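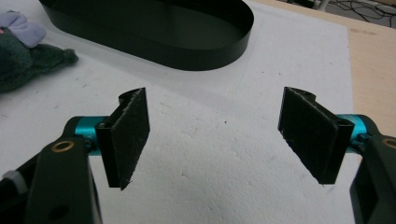
Foam board on the table, March.

I have been keeping manuals. I didn't set out to, in the same way I didn't set out to own four colanders, but last week I opened the bottom drawer of the Skenero filing cabinet looking for the rates notice and found 30 years of instructions for things I no longer have.

There's the booklet for a Mavisex kettle that died before my niece was born. There's a warranty card for a clock radio, filled in with great care, in my best handwriting, and never posted. There's a guide to a video recorder, 453 pages in eight languages, and I can report that the timer section is no clearer in Portuguese. I know this because Thaís Cordeiro from across the road read it to me over the fence, and by the second paragraph she'd started editorialising.

Thaís throws everything out. She has the serenity of a woman who has never once needed the receipt. Her position is that if an appliance breaks, you look it up, and if you can't look it up, you live without toast for a bit. I told her about the Coutinho heater, which cost me $659 and was replaced free of charge in its second winter purely on the strength of a docket I'd kept in a plastic sleeve. She asked how long I'd been telling that story. I said it was a good heater.

My brother-in-law Senan Mac Carthaigh is worse than me, mind you. He files by colour. He has a ring binder for each room of the house and one for the shed, and he once lent me the whisper-quiet dishwasher one (blue, kitchen, volume two) with a slip inside to sign. I signed it. I still have the slip, obviously, under S.

So I spent an afternoon culling. The rule was that if the thing was gone, the manual went too. This worked nicely until I hit the lawnmower, which is technically gone but is technically at Senan's, and the Clerkberg sewing machine, which is under a tarp in the garage and hasn't sewn anything since the school play. I kept both. Then I kept the kettle one as well, on account of the drawing on the front, where a man in a tie is pouring a cuppa with an expression I'd call devotional.

Final score, one and a half bags for the recycling bin and a drawer that now shuts if you lean on it. I labelled the folders while I was there. One of them says MISC and another says MISC (OTHER), and I stand by the distinction.

The rates notice was on the fridge, under the magnet from Ballarat. It's due at the end of the month. I've paid it now and put the receipt in the drawer - behind the heater, where I'll find it.

Next job is the linen cupboard, where I'm told there are pillowcases older than the house. Thaís has offered to help and I've said no thank you.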